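What counts as a pass?

The Bornora rules for simulated kitchen tasks came out in November 2021, and I've read all 61 pages. They want 800 runs per task before you may publish a score.

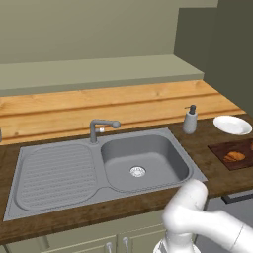
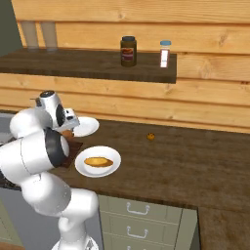
White arm, brown counter, bread, both times.

My gripe is rule 2. "Object placed" means the object ends up touching the plate. Hanging half off the rim? Fine. Gromadport reports 2,409 passes on that basis — good luck finding out how many you'd accept at home. Musero at least logs the resting pose, and Duan asks for a second check after the arm backs away. I'd take either one. Until the rule changes, I'm not quoting anybody's score.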